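Workshop notebook — January, started 9:40

Carrying on from the last entry. Raed wants the scene rules written down before we hand the sim set to the Nuvia people, and so far they live partly in my head and partly in comments in the Tosh config. Today's job is to go through the two-arm room set, apply the rules as we think we have them, and fix the wording wherever we argue about it.

The set is 187 episodes, all simulated, all in the same room: two-arm robot, open case, shelf on the wall. Rollard is the scene loader, Firkeo is the checker. Firkeo passed everything overnight, which tells me the checker is too soft. It only looks at file lengths and joint limits.

Settings used for this pass:
- episode cap 2000 steps
- settle period 200 steps before the first command
- 2 views saved per step, wide and wrist

The settle period was my change. The old value was 50 and Raed never liked it. Leave it at 200 unless you write down why.

Rule 1, wide view. Both grippers and the open case have to be in view at the start of the episode. Tilt is allowed. Raed would have thrown out anything with a tilted horizon, I would keep it, and we settled on keeping it as long as the camera pose is logged with each step. Small things on the shelf (mouse, pen, the pad) count as background and don't get labels. The blue item and the gold-colored one in the case do get labels, even when they're only a few pixels across.
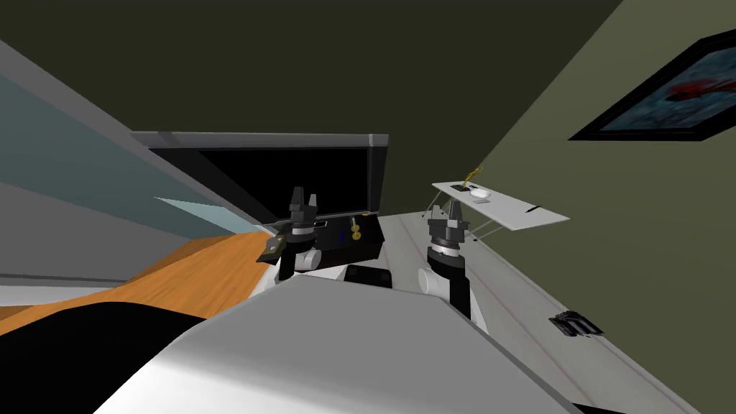

Rule 2, wrist view

Both fingers visible down to the base, with the gap between them clear at the start. If a finger is out of view, the wrist camera offset is wrong in the config and the episode gets rebuilt, no exceptions. I had been letting these through when the wide view was good. Raed is right that people train on the wrist view alone, so it has to stand up alone.

Black background: allowed. We went back and forth on this. With the arm pointing up at the ceiling there is very little for the wrist camera to see, and adding a light just to make the picture nicer changes the room for every other view. So no extra lights. What we will do is add a field called "dark_bg" so anyone can filter on it. Raed is adding it to the Tosh export this afternoon.

Rule 3, objects near the gripper

This is the one that needed the most rewriting. The old text said "object at gripper" and people used it for held, touching and merely close by. New wording:

"Held" means between the fingers with contact reported on both. "Touching" means contact on any part of the gripper. "Near" means neither. The label comes from the contact log and never from looking at the picture. If the log and the picture seem to disagree, stop and write it in the notes field.

The olive slab is a good test for this. From the wide view it sits right next to the left gripper, and a tired person will mark it held. In the wrist view it is outside the jaw, over to the left, with its lower end going behind the finger.

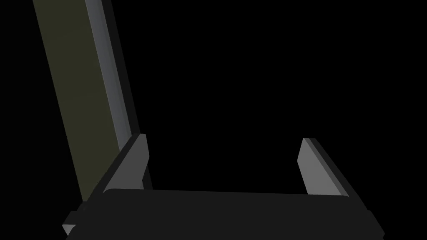
Wrist view, jaw open, slab to the left of the left finger.

Rule 4, names — objects are called by what is in the scene file. The slab has had three names in our notes alone. Use the Rollard name, all lower case, underscores.

Rule 5, rejects. Don't delete. Move to the reject folder with one line of text giving the rule number. Deleted episodes left a hole in the numbering last time and I lost a morning looking for them.

14:15. Raed read the above and wants "clear" in rule 2 defined. Proposal: no object inside the box spanned by the two finger plates at step 200. I think that works, he wants to try it on a few episodes first.

Open:
- contact threshold for "touching", currently whatever the engine default is
- does rule 1 need a minimum size for the case in view?
- Firkeo should check rules 1 and 2 itself, Raed has a branch started
- ask Nuvia if they want the rejects too

Rerun goes on the small machine tonight. Don't reboot it.

— Rami Qudah

Filed under: Simulation / Data rules / Two-arm

Recent entries
Rollard loader: units cleanup
Camera offsets, wrist left and right
Tosh export fields, current list
Why the settle period changed

Workshop notebook, maintained by Rami Qudah and Raed Kanaan | Contact | Back to top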